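FORNTON BULKY ITEM REQUESTS
README and data card, release 2
Last edited 2 May 2011

Contents of the archive

requests.csv: one row per pickup request, 3,905 rows plus a header
items.csv: one row per item line within a request
districts.csv: lookup table for the 37 collection districts
codes.csv: item codes and their labels
README.txt: this file

All files are UTF-8, comma separated, with Unix line endings. Text fields are quoted. Numeric fields are not. Empty fields are empty; the string NULL does not occur in this release, although it did in the first one.

Summary

The data set holds requests made by households in Fornton for curbside pickup of items too large for the regular bins. Requests were taken by phone or at the counter and typed into a form by the clerk. The form allows up to 10 item lines. Each line has a free-text description of the item, a quantity, and an optional remark. The item code was added later, during preparation of this data set, and is not part of the original form.

The intended uses are text normalization, short-text classification, and route planning studies that need realistic demand by district. The free text is the more interesting part. Clerks abbreviate heavily and each has their own habits.

Fields in requests.csv

request_id: integer, unique, not consecutive. Gaps are requests that were canceled before a pickup day was assigned.
received: date the request was taken, year-month-day.
channel: P for phone, C for counter.
district: key into districts.csv.
n_lines: number of item lines. Always matches items.csv in this release.
access: clerk's note on access (stairs, gate, shared drive). Free text, mostly empty.
status: D done, M missed, R refused by crew, U unknown.

Status is reported by the crew at the end of the shift. U means the sheet was not returned or could not be read. It does not mean that the pickup failed. Do not merge U with M.

Fields in items.csv

request_id: key into requests.csv.
line: position of the line on the form, starting at one.
text: the description exactly as typed, including misspellings.
qty: integer. Where the clerk left the box blank, qty is empty. It should not be read as one.
remark: free text.
code: item code, see codes.csv.
code_src: A if both annotators agreed at first pass, B if the code was settled afterward.

Item codes

Codes are two-part. The first part is a broad group (SEAT, BED, STOR, APPL, PLAS, FLOR, MISC) and the second part narrows it down where the text permits. A line that says only "chair" gets SEAT-CHR. A line that says "armchair" or "easy chair" gets SEAT-ARM. "Office ch." and "swivel" get SEAT-OFF. "Seat" without further words gets SEAT-UNK, even when the remark field mentions a table, since car seats and toilet seats appear under the same word.

Color and material are ignored for coding. "White chair", "wht chr" and "chair wh" are all SEAT-CHR. 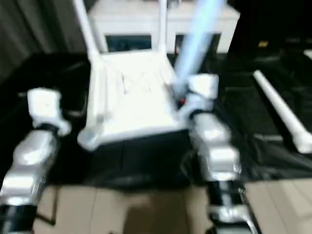
Figure 1. White chair with thin legs and a flat seat. Code SEAT-CHR.

Sets are a recurring problem. "Table + 4 ch" is a single line on the form and stays a single line in items.csv. The code is that of the first-named item, and the qty field holds whatever the clerk typed, which may be the number of chairs, the number of pieces, or one for the set. Users who need piece counts should parse the text field themselves and drop lines where the result is ambiguous. We tried an automatic split with the Baek tokenizer and took it out again, as it split "chest of drawers" into a chest and an unspecified number of drawers.

Appliances are coded APPL only if the text names a whole appliance. Doors, shelves, hoses and other separate parts go to the group that fits the part, or to MISC-PRT if no group does. The rule is applied strictly. "Fridge door" is MISC-PRT. "Fridge, no door" is APPL-COL.

The PLAS group

This group has the lowest agreement between annotators and needs a longer note.

PLAS was meant for large plastic goods that are not furniture: crates, tubs, water butts, play equipment, molded housings and inserts. In practice clerks use "plastic" as a description of last resort. Typical lines are "plastic thing", "plas. part w/ compartments", "big wht plastic", "lid?". The annotators worked from the text alone and had no access to the items.

Sub-codes are as follows.

PLAS-CON: open containers of any shape, with or without lid.
PLAS-MLD: molded pieces with internal walls or pockets, where the text says so.
PLAS-PLY: outdoor play items.
PLAS-SHT: sheet, panel, roofing.
PLAS-UNK: anything else described as plastic.

The line between CON and MLD is drawn on wording. "Box", "tub", "bin" and "crate" are CON. "Tray" is CON unless the text adds "divided", "compartments", "insert" or similar, in which case it is MLD. "Housing", "casing" and "shell" are MLD. A neck, spout or collar mentioned in the text has no effect on the code.

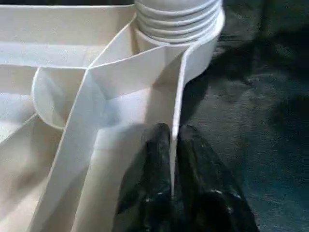

Figure 2. White molded plastic with ribbed cylindrical section and compartments, close view. Code PLAS-MLD.

PLAS furniture does not exist as a code. A plastic garden chair is SEAT-CHR and a plastic cabinet is STOR-CAB. Release one had these under PLAS in some rows and under their furniture groups in others. All have been moved.

Annotation procedure

Coding was done by Byung-chul Lim and Yoon-hee Ok. Each coded the full set of item lines independently in a spreadsheet, with the lines sorted by request_id and the clerk's remark shown next to the text. Disagreements were listed by script and settled in conversation. No record was kept of the two original codes for the settled lines, so agreement statistics per group cannot be recomputed from the release. The code_src field is the only trace.

The code list was revised once, in July, after the first pass over the SEAT and BED groups. Lines already coded under the old list were checked again by Ok. The change that matters most to users is the split of BED-MAT (mattress) from BED-FRM (frame). "Bed" alone is BED-UNK. "Bed complete" is BED-SET.

Abbreviations were expanded with a small table compiled during coding. It is not in the archive, as several entries depend on which clerk typed the line and clerk identity has been removed. "Cab", for example, is a cabinet in one clerk's usage and a cable drum in another's. Where the surrounding lines did not help, the code is MISC-UNK.

Removal of personal data

Names, phone numbers and street addresses were never exported. The access and remark fields were read in full and edited by hand. Removed text is replaced with [removed] in place, so character offsets do not match the original form. House numbers written into the text field ("sofa behind no. ...") were treated the same way. Some remarks still mention family relations or reasons for disposal in general terms.

District is the finest location given. Two districts with very few requests were considered for merging, but the district numbering is used by the route files in the Tulten planner and has been left alone.

Known problems

Duplicate requests. A household that called twice about the same pickup may have two requests. We did not attempt to detect these. Identical text in the same district with close received dates is a reasonable filter, though it will also catch neighbors clearing out together.

Missed pickups. A missed pickup was sometimes entered again as a new request and sometimes carried over under the old number. The practice changed between clerks and over time.

Counter requests. These tend to have longer item text and fewer abbreviations. A classifier trained on phone requests only will look worse on them than it should, mainly from unseen full words.

Quantity. Values above ten do occur. Those we could trace were mostly carpet tiles and fence panels. One row has a qty that is clearly a phone extension; it was blanked in this release.

Refused items. The crew sheet gives refusal for the whole request only. If one line out of several was refused, the status may be either D or R.

Encoding. The first release had damaged characters in the access field. These came from the export and are fixed. The degree sign in a few remarks is genuine.

Recommended split

No official train and test split is supplied. For text classification we suggest splitting by request_id and not by line, as lines within one request share wording and often share misspellings. For demand studies, split by received date.

The majority baseline on the group level is weak, with SEAT and BED close to each other in size. A character n-gram model does well on everything except PLAS and MISC. Results on PLAS-UNK should be reported separately or left out.

Changes since release one

BED-MAT and BED-FRM separated.
Plastic furniture moved to furniture groups.
n_lines recomputed from items.csv.
String NULL replaced with empty fields.
access field re-exported.
districts.csv now includes the district name as well as the number.
Column order in items.csv changed; scripts that read by position need updating.

Terms of use

The files may be used and redistributed for research and teaching with this README kept alongside them. Attempts to identify households are not permitted. Please cite as "Lim and Ok, Fornton Bulky Item Requests, release 2".

The conversion script for the Sastel table format is kept separately and is not covered by these terms. It expects the old column order and has not been updated yet.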